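How to look after a beeswax food wrap

The packets promise a lot, and I'd ignore half of it. 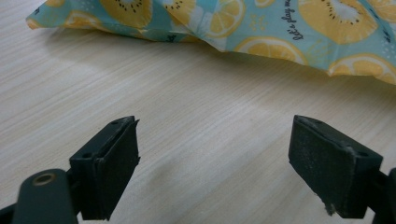 Fruit-print wrap on a wooden table.

Wash it in cool water with a drop of mild soap. Hot water melts the wax, whatever Vandine's leaflet says. Hang it up for 4 hours, then fold.

I doubt the claim of 155 uses. Mine from Drevmont went limp by March. To revive one, bake it between sheets of baking paper for four minutes on low. Liya Zeleke swears by ironing, but I'm not convinced.

Keep it off raw meat.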